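Speaker notes, home water filters talk, 4/12/25
Slides 1 to 9, allow 20 minutes plus questions

Slide 1. Title
Say who I am, then straight in. Ask for hands: who has a filter jug at home? Who has changed the cartridge since the summer? Wait for the laugh, if it comes.

Slide 2. What the box says
Read the Zendance claim out slowly: "purer, livelier water". Ask what livelier means. I wrote to them in the spring and got a leaflet back. The leaflet says livelier too.

Slide 3. The 400 litres
Zendance and Ninent both promise 400 litres per cartridge. Small print on the Ninent one says "depending on local conditions", with no list of the conditions. Hard water area? Soft? They don't say. Move on, don't rant.

Slide 4. The survey
Barredo quote 651 happy customers. Things to ask of any number like this:
Who was asked? People who had already bought one.
What were they asked? Whether the water tasted better. They knew it was filtered.
How many didn't reply? Not given.
I'm not saying they made it up. I'm saying it tells us very little about water.

Slide 5. Our blind tasting
Village hall, 13 tasters, two cups each, tap and filtered. Roughly half picked the filtered one. Be fair here: it's a tiny group and the cups had been in a cupboard with coffee. It proves nothing either way and I should say so before someone at the back does.

Slide 6. What a proper test needs
Same water in, measured before and after, repeated late in the cartridge's life as well as on day one. Ask Clatero why their chart stops at week two. (Pause. Drink some tap water.)

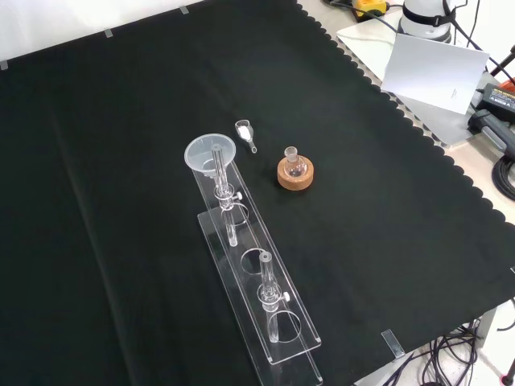

Slide 6: two glass tubes in a clear rack, one with a plastic funnel on top.

Slide 7. Cost
£243 over three years for the Clatero under-sink kit, going by their own price list. Fitting is extra. If you like the taste, fine, buy it. Taste is a perfectly good reason. "Detox" isn't one.

Slide 8. If you're worried about lead pipes
Ring your water company and ask about testing. Say this twice.

Slide 9. Questions
Someone will ask about fluoride. Keep it short. Someone will ask about magnets. Keep it shorter.
Handouts are by the door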